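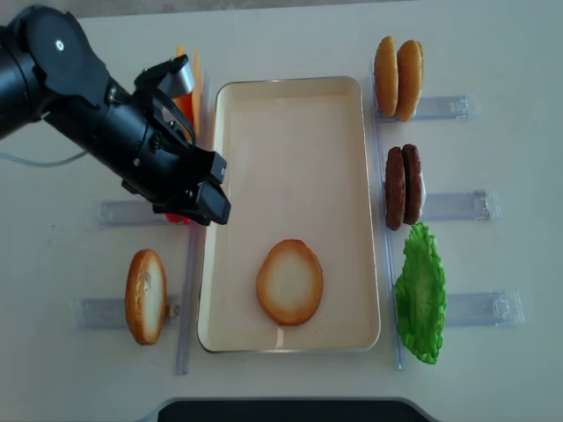

Unit 2 layout: bottom bun in the tray, ingredients upright in clear holders on both sides.

Food Assembly and Line Layout
Unit 2 handout: The burger station
Marlene Engelhardt

Read this before the lab. The Brinkmann chapter is optional, and I'd skip its opening pages, which promise that a tidy station makes a fast cook. I have yet to see the evidence.

We use toy food because it doesn't spoil and because arguments about seasoning waste an afternoon. It also hides most of what goes wrong in a kitchen. Toy lettuce doesn't wilt. Toy tomato doesn't soak the bun. Keep that in mind whenever somebody tells you a layout "works."

The basic claim
Each ingredient gets a fixed place along the tray, so the hand learns the route. Fine, as far as it goes. The Statden manual then says the order of the holders should match the order of the stack. Check that against what's on the table before you write it down.

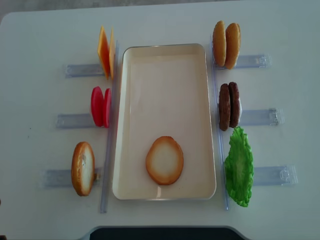
Page last changed: August

Look at the left side. Cheese is at the top, tomato in the middle, and a bun half at the bottom. Is that a stacking order? Only if you like your bread next to your tomato and your cheese at the far end. It may be a perfectly good order for reaching, which is a separate question, and the manual mixes the two up.

Standing food on edge
Bonavum's sales sheet says upright storage saves space and makes pieces easier to pick up. The first half I accept. For the second, try it yourself with a thin cheese slice and then with a patty. Write down which one you fumble.

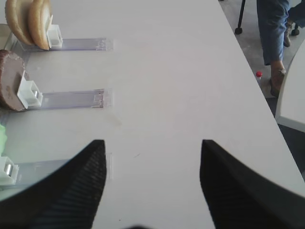
Bun pieces and a round brown piece in the holders, seen from low over the table.

Exercise
Build the same burger 24 times with the layout as given, then 24 times with one change of your own. Time every build. Throw out nothing, including the bad ones.

Last term a group at Trarnside reported a big gain from swapping two holders. They had timed the new layout second, after 50 practice builds. Draw your own conclusions, and alternate your runs.

Hand in
One page and your raw times, to Room 109. A sketch of your layout is enough; please don't color it in. If your change made no difference, say so. I will not mark you down for it.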